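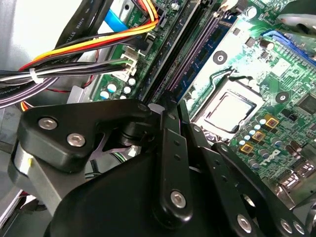 Chapter 3
Memory and Storage

Every computer has to keep track of two kinds of information: what it is working on now, and what it may need later. The first is held in memory. The second is held in storage. People often mix up the two words, and a store that sells "more memory" may mean either one. In this book they are kept apart.

Memory is fast, but its contents are lost when the power goes off. Storage is slower and holds its contents for years. When you open a letter you wrote last September, the computer copies it from storage into memory. Your changes are made to the copy in memory – the stored letter stays as it was until you save.

A desk and a filing cabinet work in much the same way. A larger desk lets you spread out more papers at once, but it does nothing to make the cabinet bigger.

Case: The Records Office at Hetia

Sanaa Samir runs a records office with 38 desktop computers. Her staff complained that the machines slowed down each afternoon, and she planned to buy larger drives for all of them. Fouad Morsy, the office technician, checked the machines first. The drives had plenty of free space. The staff were keeping nearly 1,000 scanned pages open at a time, and memory was full. When memory runs out, the computer moves part of its work to the drive and back again, and each move costs time.

After reading this chapter, you should be able to:

Explain the difference between memory and storage
Describe what happens when a file is opened, changed and saved
Tell whether a slow computer is short of memory or short of storage

Key terms: memory, storage, drive, file, swapping

3.1 How Memory Is Organized

Memory is divided into small units called bytes. Each byte has a number, called its address, and the processor uses the address to find it.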